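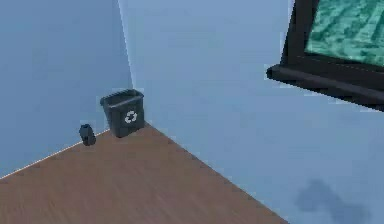
Brahim Farouk thinks I'm being too hard on Skorkine. He wrote in after my last column to say that a practice house on a screen is the cheapest way to teach a home robot its manners, and that a small shop can't afford to let a real one bump into real walls for a month. He has a point about the money. The starter plan is 33 a month, and a used robot arm costs a lot more than that.

My complaint is with what you get for it. Skorkine sells simulated rooms for testing household robots before they are built. You load your robot, pick a home and set it a chore. The basic pack has 13 homes, and the full one has 700.
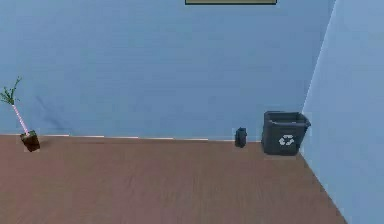

I spent most of November with the basic pack, and the rooms load fast and rarely crash. What they lack is mess. Real homes have cords, socks, mail and a chair that somebody moved after lunch. You can add clutter by hand, but it is slow work, and a buyer should not have to do it. Prustent, which costs more, scatters things for you each time a run starts – and lets you set how bad it gets.

The scoring is weak too. I logged 976 runs, and the report gave me a pass or a fail for each one with no word on where the robot lost its way. I had to go back through the replays myself to find out.
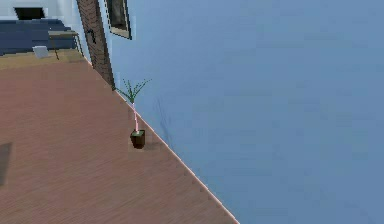
Kaj Overgaard at Skorkine told me by email that fuller reports are planned for the next version. I'd wait for them before paying for the full pack. The basic pack is fair value for a class or a first project, as long as you treat a passing score as a reason to start testing in a real kitchen. I have kept my own plan going for now, at the 33 rate.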